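Filed under: Pilot Updates > Home Assist

To: Imke Görtz
From: Razia Lashari
Re: Rilwood tidy-up service, July progress

Imke, you asked for two pages and no adjectives. I can manage one of those.

The bedroom module of the Rilwood service has now had 117 trial runs in the Prilel flat, against the 99 we promised you in the spring. We are ahead on quantity. On quality, 70 finished without a person stepping in, and Waqas Talpur would like it noted that he has stepped in with great dignity every time. Most of the stops came from garments on hangers, a technology I had previously thought of as solved. 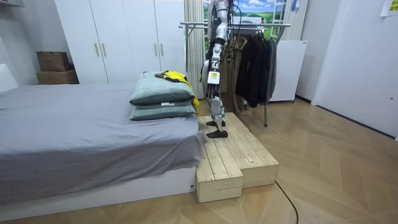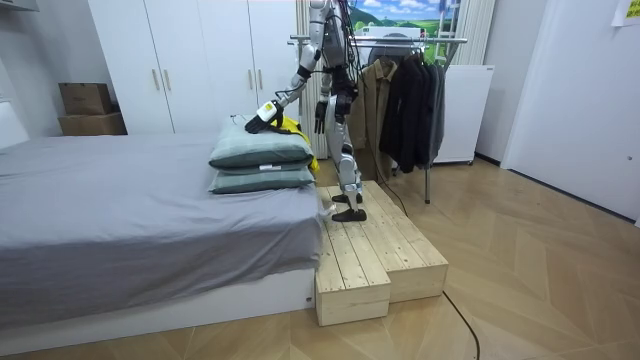
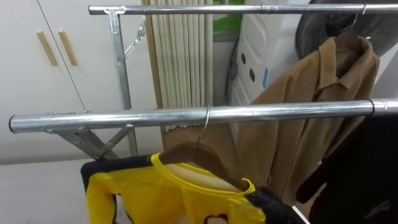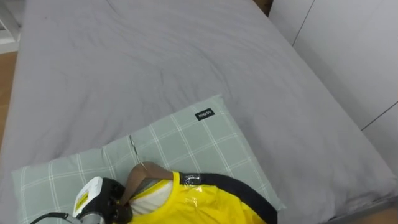 The hanger task remains the one we expect customers to pay for, so it has had most of the hours and nearly all of the swearing. Sohail Baloch has split it into three priced steps: pick up, carry, hang. Pick up is close to ready. Hang is where the money goes. Our test piece is the yellow top with black trim on its brown wooden hanger, chosen by Sohail on the grounds that he can't lose it. It shows up well against gray bedding, and I doubt customers will dress in yellow for our convenience, so darker clothes go on the schedule next.

Pillows are in better shape. Stacking two is reliable enough that I would let a paying household watch. The step platform is less of a selling point. It is pine, it is heavy, and the draft brochure from Skumomus never mentions it. Either the brochure grows a paragraph or the service grows a way to do without it, and I know which is cheaper.

Spending is on plan apart from 11 replacement finger pads, which we had budgeted as two. Invoice attached. Waqas Butt is talking to Xie about a sturdier type and has been told the price will be "friendly," so please brace yourself.

Still needed from you: a yes or no on the second flat, and a name for the service that fits on a van.

Razia

Contact the pilot office | © Rilwood Home Services | Back to top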